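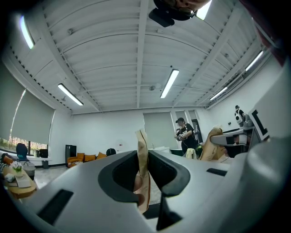

Section 3: Setting Up the Thermostat Schedule

Before you start

This section covers the Utorico wall thermostat after it has been mounted and wired. If the screen is blank, go back to Section 2 and check the battery tray and the common wire. If the screen shows a clock and a room temperature, you are ready to begin.

Read through all the steps once. The thermostat returns to the home screen after a short time without a button press, and anything you have not saved with OK is lost.

You will need:

The installer code from the card inside the front cover
The type of heating system you have (furnace, boiler or heat pump)
A list of the times your household gets up, leaves, comes home and goes to bed

Setting the clock

1. Press MENU. The word CLOCK flashes.
2. Press OK.
3. Use the up and down arrows to set the hour. Watch the AM/PM mark as you pass 12.
4. Press the right arrow and set the minutes.
5. Press the right arrow again and set the day of the week.
6. Press OK to save.

Note: The clock does not change itself for daylight saving time unless item 8 in the installer menu is set to ON. It ships set to OFF.

Choosing the system type

1. Press and hold MENU and the down arrow together until CODE appears.
2. Enter the installer code. On units sold before the Gallagher model was added to the range, the code is 546. On later units it is printed on the card.
3. Press OK. The first item is SYSTEM.
4. Use the arrows to choose FURN, BOIL or PUMP.
5. Press OK, then press MENU to leave.

Caution: Do not choose FURN for a heat pump. The thermostat will run the fan and the changeover valve at the wrong times. If you are not sure what you have, look at the rating plate on the outdoor unit or ask your installer.

Caution: Turn off power to the heating system at the breaker before you remove the thermostat from its base for any reason. The battery keeps your settings while the power is off.

Entering a schedule

The day is divided into four periods: WAKE, AWAY, HOME and SLEEP. Each one has a start time and a temperature. A period runs until the next one begins.

1. Press MENU, then the right arrow, until SCHEDULE flashes. Press OK.
2. Choose WEEKDAY or WEEKEND and press OK.
3. WAKE appears with a start time. Change it with the arrows and press OK.
4. Set the temperature and press OK.
5. Repeat for AWAY, HOME and SLEEP.
6. When SAVED shows, press MENU to return to the home screen.

To skip a period, hold the down arrow on its start time until dashes appear. The period before it then carries on. Many people who are home all day skip AWAY on both schedules.

Note: With EARLY START turned on, heating can come on up to 2 hours before the time you entered, so that the room is at temperature when the period begins. Turn it off if you would rather have heating start exactly at the set time.

Changing the temperature for a while

Press the up or down arrow from the home screen. TEMP shows beside the reading, and the new setting lasts until the next period begins. To keep it longer, press HOLD. The schedule is ignored until you press HOLD again.

Check for HOLD first if the house is cold in the morning and the schedule looks right. It is easy to leave on after a trip — the mark is small and sits in the lower corner of the screen.

If you have a second sensor

The Indel remote sensor can be used in a room away from the thermostat. Pair it from the installer menu under SENSOR, with both units in the same room. Move the sensor to its final place after PAIRED appears. Keep it out of direct sun and away from lamps, registers and outside doors.

The older Gastau sensor is not supported. It will show up in the list but will not report a temperature.

Section revised October 28, 2018. Text by Gordon Arsenault.

Continue to Section 4 for filter reminders and screen lock.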